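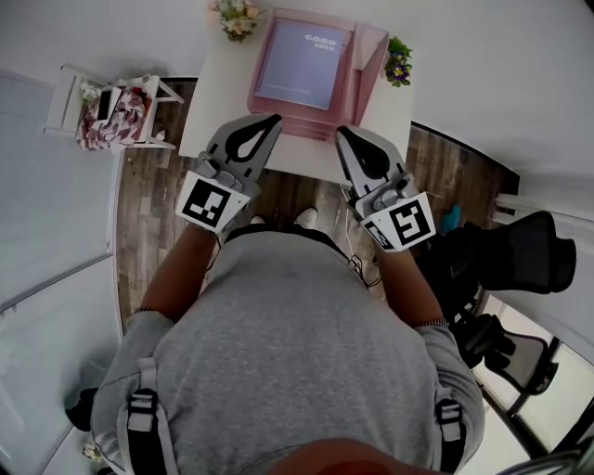
Section 2. Setting Up a Rundown in Fadia

This section applies to presenters and producers of live current affairs programs. An account with editing rights is required.

2.1 Creating the rundown

1. Sign in and select New Rundown.
2. Enter the program title, the air time, and the name of the producer on duty.
3. Add each news item on its own line, in the order in which it will be read.
4. Enter a planned duration for every item, including the greeting and the sign-off.
5. Select Save. The rundown now appears in the studio list.

Note: Items without a planned duration are left out of the total running time.

Caution: Do not rename a rundown once the presenter has opened it. The studio display will continue to show the earlier version.
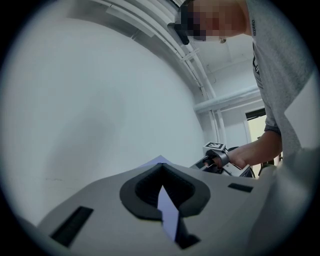
Edith Benavides reports that at Skurness the display returned to the correct version only after the presenter closed the rundown and opened it again, and she asks that this be done during music and never during speech.

2.2 Adding a guest commentator

1. Open the item and select Add Guest.
2. Enter the guest's name as it should be read on air, with a pronunciation guide where needed.
3. Select Studio or Telephone.
4. For telephone guests, enter a main number and a backup number. 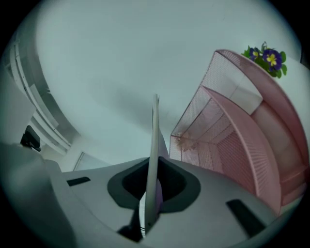
5. Assign the opening question to the presenter and select Confirm.

Note: A guest may be attached to no more than 2 items in one rundown.

2.3 Locking the rundown

Select Lock before the program goes on air. Late changes must then be approved by the producer on duty. To release a locked rundown after the broadcast, select Archive. Archived rundowns can be copied but cannot be edited.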